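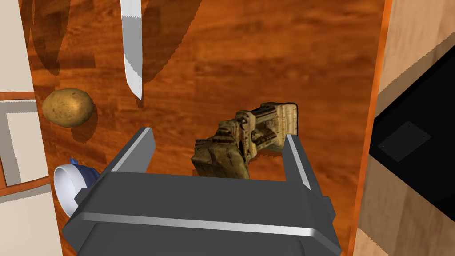 Gripper over the tabletop, simulated view.

Moving a shared mailbox to a new mail server without losing the folder permissions

I put this off for most of the winter, and when I finally sat down to it in March it took me one long evening and two pots of tea. If you run mail for a small office like ours in Drarkdale, I hope these notes save you at least one of the pots. We were going from an old box called Vidal to a new one called Hedum, and the mailbox in question was the shared one our orders come into. Your server names will be different, of course, so swap them in as you go.

Before you start

You need an admin account on both servers, and please check that it really is an admin account on both. Mine had full rights on Vidal and next to none on Hedum, and I spent a good while blaming the firewall for that. You also want free disk space of at least twice the mailbox size. Ours was 16 GB, so I cleared out some old log files first and felt much better about everything.

Step 1. Write down who can see what

Open the mailbox properties on the old server and export the permissions list to a text file. Do this for the top level and then again for every folder that has its own settings – the export doesn't go down into subfolders unless you tick the box for it, and the box is easy to miss. Keep the file somewhere that isn't either of the two servers. 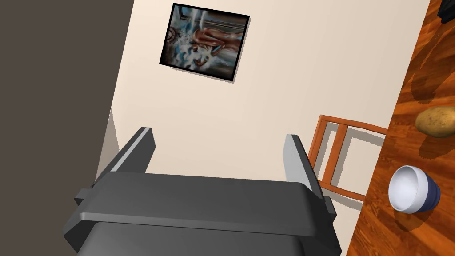
While you have the list open, look for entries that show up as a long string of numbers where a name should be. Those belong to accounts that were deleted years ago. Take them out now, before the move, or the new server will stop on each one and ask you what to do. We had 5 of them.

Step 2. Raise the bad item limit

The move wizard gives up if it meets too many damaged messages, and on an old mailbox it will surely meet a few. Dušan Delić, who looked after our mail before me, suggested 80, and that was plenty for us. Please don't type in 1000 just to be done with it, tempting as it is. You would like to know if that many messages are being skipped!

Step 3. Run the move

Start it after everyone has gone home. Ours began at 7 in the evening, and I left the progress window open and got on with some filing. Folders with a lot of attachments seem to sit there forever, so give them time before you cancel anything.

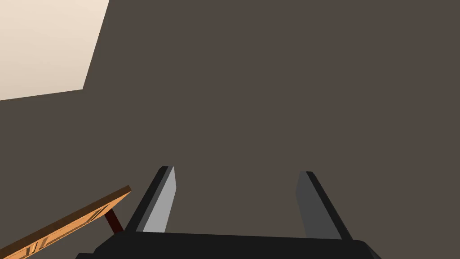 Step 4. Put the permissions back and test

Compare the new mailbox against your text file, one folder at a time, and add whatever is missing. Then log in as an ordinary user and send a test message from the shared address. I used the account from our Jeditz branch, which has the fewest rights of all. If you get a "send as" error, restart the mail store service on the new server and try again.

Leave the old mailbox disabled for a few weeks before you delete it.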